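# Chapter 7: The State of Domestic and Shop-Floor Handling

## 7.1 Which chores, and under what conditions

Whether machines can do chores is usually asked as a single question. It has to be broken up before it can be answered. A dishwasher does a chore. So does the conveyor at the back of a bottling hall. Neither tells us much about clearing a table or refilling a shop shelf, where the goods differ in shape, arrive in no fixed position and have to be picked out from among their neighbours.

This chapter treats a chore as a handling task with three properties. The objects are mixed. Their starting positions are known only from what the machine can sense. The surroundings were built for people and are not altered for the machine. Tasks lacking the third property belong to Chapter 4, which dealt with fixed cells and jigs.

Shelf work is used as the running case. It occurs in kitchens, larders, stockrooms and shops, and it can be stated in a line: take the named item, move it to the named place, leave everything else as it was. The last clause is the one most often dropped from published results.

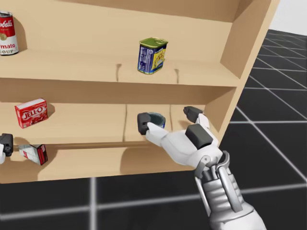
*Figure 7.1. Shelf task in simulation. The right hand has hold of a small can on the middle level.*

A grasp of this sort is now within reach of several methods. The can is rigid, its sides are regular and its front is unobstructed. A parallel or near-parallel closing motion will tolerate a small error in the estimated position, as the fingers tend to centre a round body between them. Placement is harder. The can must be brought to the new spot with its base level, lowered until it touches and released without being dragged by a finger that has not fully cleared it.

## 7.2 Success rates and what they leave out

Consider the Zinham trial, which is referred to throughout this part of the book. A two-armed machine was set 400 shelf tasks in simulation. The same control program was then moved to a physical shelf in the Prudik stockroom and set 24 tasks, of which it completed 22.

The physical figure looks strong. Two cautions apply. A run of 24 is short, and a proportion drawn from it carries a wide interval (Exercise 7.3 asks for the calculation). Secondly, a task was scored as complete when the named item stood in its named place. A neighbouring carton that had been turned or knocked over did not count against the machine. Under the stricter rule given in 7.1, the score cannot be recovered from the published record at all. 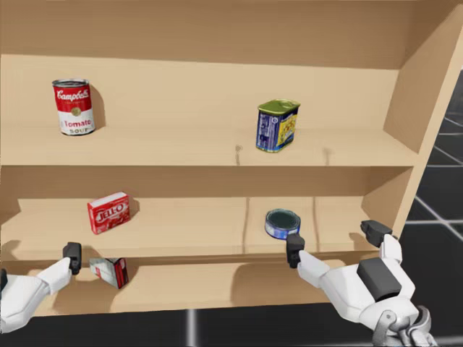 A stock clerk interviewed for the Prudik report put the objection in practical terms: a shelf that is filled but untidy has to be done again by hand, so the time saved is nil. Laur, replying in the same report, held that tidying is a separate task and should be timed separately. Both positions can be defended. The student should note which of them a given paper has adopted before comparing its figures with any other.

The choice of goods also matters. Tins, cartons and short cans are common in test sets for good reason. They keep their shape and can be modelled closely, and other groups can obtain the same items. They also leave out most of what makes a larder awkward: bags of flour, netted fruit, a bottle with a loose cap, anything sticky. A rate measured on rigid packages should be quoted as a rate for rigid packages.

## 7.3 Cartons

The rectangular carton deserves separate treatment. Unlike the can, it presents a different width depending on how it is turned. A hand that approaches along a diagonal may meet two corners instead of two faces, and the carton will then rotate as the fingers close. The usual remedies are to turn the wrist before closing or to use a light first contact to square the carton up. The first requires a good estimate of angle. The second requires room.

A carton lying flat on a low surface raises a further difficulty. Its height may be less than the depth of the finger pads, and the edge of the shelf above may block an approach from over the top.
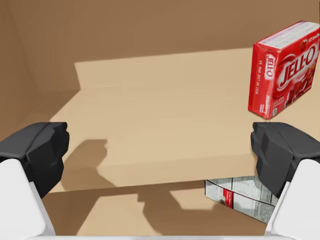
Jolano takes the view that reach of this kind will remain the limiting factor in homes long after recognition has ceased to be one, and that cupboards will change sooner than hands do. The claim is not tested in this book, although the clearance tables in Section 7.6 bear on it.

## 7.4 A working answer

For rigid goods on open shelving, at low speed and with a person available to correct faults, the answer to the question in 7.1 is a qualified yes. For the same goods in a closed cupboard it is doubtful. For soft or leaking goods, no general method is described in this edition.

The remaining sections take up grasp choice (7.5), clearance (7.6) and the detection of disturbed neighbours (7.7). Readers who have not met contact forces since Chapter 2 should review the friction cone before going on.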